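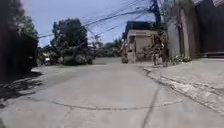

Item 3: concrete carriageway at the bend, Skemby Lane, looking towards the tree.

Skemby Lane Frontagers' Association
Minutes of the February meeting, held in the Duman Road reading room, 7.30 pm
Chair: Hòa Ngô

1. Minutes of the previous meeting
Accepted with one correction. Under drainage, "east gully" should read "west gully".

2. Matters arising
The key to the grit store has been returned. The signed copy of the maintenance agreement with Vallen is still outstanding. Chair to write again.

3. Carriageway at the bend
The approach to the bend was discussed. The meeting noted the irregular patched seam running across the road and the dark diagonal crack leading off near its right-hand end. The slab surface otherwise appears smooth and dusty, with faint tyre marks and some darker grey patches.

Members differed on whether the seam follows an original slab joint or an old service trench. The drawings held by the association do not show a trench at this point, but they predate the water main renewal and cannot be relied on. It was agreed that the line should be checked on site before any price is accepted.

Two methods were discussed:
(a) Rake out and reseal the seam and the crack with hot-poured sealant, leaving the slabs in place.
(b) Saw-cut and break out a full-depth strip either side of the seam and recast with dowelled joints.

Method (a) was preferred for this year. Method (b) would close the lane while the concrete cures, and there is no other vehicle access to the upper plots. Vallen to be asked for a price on (a), with a separate rate per metre for (b). Crack width to be measured at 5 points and recorded before the site visit.

A member asked whether the crack had lengthened over the winter. There is no earlier measurement to compare it with. Paint marks to be put at both ends of the crack and the date entered in the road book.

4. Roadside growth
The hedge and trees on the left-hand side approaching the bend were discussed. The growth is dense and comes down to the road, with only a narrow strip of dirt and grass at the edge. The frontager has agreed in principle to a cut, subject to a check for nests. Fuvov quoted for some 100 metres of hedge, arisings removed. The quotation does not state a finished height. Chair to obtain this in writing.

The tree at the bend is to be left alone apart from the low bushy growth, which may be trimmed for sight lines – no work to the crown.

5. Overhead lines
Several wires cross above the lane, some in long sagging arcs. The clearance over the road is not known. The line owners are to be asked for the figure before any tipper or raised plant is brought in. No cutting to be done near the pole or its equipment by the association's contractors.

6. Parking at the bend
Delivery drivers to be asked to use the lower lay-by while sealing is in progress. Notices to go out 5 days beforehand.

7. Any other business
The grit bin lid needs a new hinge. Approved.

Meeting closed at 8.50 pm. Next meeting to be called when the Vallen price is received.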